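3.2 Setting up and looking after the memory cell

The Bramville cell is the part of this project we enjoyed building most, and the part that taught us most about small errors. Its job is narrow: one arm works from above on a desktop tower laid on its side with the panel off, and handles the memory modules. Almost everything we learned about keeping it running came down to the few millimetres between the fingertips and the slots (Figure 4).

Each shift begins with a touch-off. The arm visits three fixed points on the worktable, then one on the rim of the case, and the controller compares the readings with those stored the day before. Ziad Smadi wrote the routine in January and it has barely changed — a lovely bit of work, and short enough to read in one sitting. If any point has moved by more than 0.3 mm, the cell will not start until the case has been seated again.
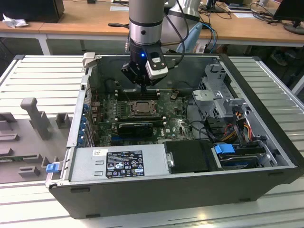 Figure 4. The gripper over the memory slot area of an open tower, with the fixture tray to the left.

How often do the fingertips need changing? Every 611 insertions in our cell, or sooner if the touch-off drifts twice in one shift.

We arrived at that interval by wearing tips out on purpose. Over the full trial the cell made 1,823 insertions, and the grip began to slip well before any wear could be seen by eye. Iqra Talpur suggested logging the closing force on every pick, and this was a joy to see working: the force curve flattens long before a module is dropped, so there is plenty of time to fit a new pair. A change takes four minutes with a single hex key. The wrist stays on, and only the touch-off has to be repeated.

Cables gave us more trouble than tips. In the first layout the arm's cables pulled on the wrist near the end of its reach, enough to tilt the gripper by half a degree. We added slack at the elbow and moved the clamp 56 mm back along the forearm, after which the fault did not return. The force limits used during insertion are given in Section 3.3.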